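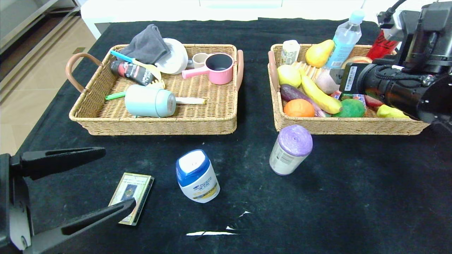
The two wicker trays on the black cloth, household things left, food and bottles right.

27 February 2021

Sorting bench, second go at the tray layout. In on my own until Pejman Nikzad came by before lunch with the spare key and stayed to help.

The idea from last time still stands. One tray takes whatever gets used on things (brushes, cups, spray, cloth), the other takes whatever gets eaten or drunk. Gunnel wanted a third tray for anything doubtful. I have left that out for now. Two trays fit side by side across the cloth with room in front to put things down, and a third would mean moving to the long bench by the sink, where the light is poor in the afternoon.

Left tray. Grey cloth to the back, bunched up and hanging a bit over the rim. Spray can laid at a slant in front of it. The utensil with the light blue handle went in across the can, which is a bad place for it as it rolls when you take hold of the tray. Pink measuring cup and the small beige cup to the right. Mint mug on its side at the front. I tried the mug upright as well and it takes less floor, but then everything long ends up being stood in it and the tray gets top-heavy when carried.

Right tray. Fruit and bottles mixed. Small white container in the back left corner, pear next to it, water bottle beyond that, then the red can. Banana in the middle on the diagonal. It won't go straight without pushing something out of line, so I have stopped trying. The round fruit move about and I don't think their positions are worth writing down.

Trays themselves. These are the light tan ones with the brown handles. Ottar Tveit asked whether we should go back to the plastic tubs from Asadi, as they wipe clean. I would keep the wicker. The tubs slide on the cloth and the rims are so high you can't see what is lying at the bottom. Against the wicker: crumbs get into the weave, and brush bristles catch in it. Pulled two bristles out of the old tray with tweezers this morning.

Timing. Pejman timed me emptying both trays on to the cloth and refilling them from memory. 31 items on his list, which includes the things in the drawer that go in on other days. First round I put 5 in the wrong tray or left them out. Second round, after a coffee, 2. Both were small ones that had got under the cloth. He then did a round himself and had 7 wrong, though he had not seen the list before and I was talking to him most of the time, so it should not be held against him.

What slows things down is the soft stuff. The cloth takes two hands to fold and then springs open. Suggest we either stop folding it and just drop it in at the back, as I have it now, or swap it for a smaller one. Yvonne Lightfoot has a stack of small ones in the Indix box on the top shelf. Ask before taking any – she had plans for them in October and may still have.

The black cover on the bench is showing dust again, pale smudges all over. I went at it with the lint roller on Thursday and it lasted a day. Lindalva says the fabric from Plarau washes well at 40 and comes out flat if hung wet. Worth trying, but we only have the one, so it needs to be done over a weekend. There are some scraps of white paper on it too, near the front edge. Bin them before the next session.

Fruit. The onion question came up again, whether it should sit with the fruit at all. Pejman says vegetables count as food and that settles it. I agree as far as the sorting goes, but I would not leave onion and pear together overnight. Food tray gets emptied at the end of the day and goes into the fridge in the back room, bottles can stay out.

To do:
Wash bench cover, check with Lindalva about the temperature first
Ask Yvonne about the small cloths
Find a better place for the blue-handled thing, possibly along the front edge
New labels for the drawer, the old ones have come unstuck
Tell Gunnel the third tray is on hold and why
Buy pears

Left at four. Window shut, list pinned over the bench, stopwatch back in Pejman's drawer.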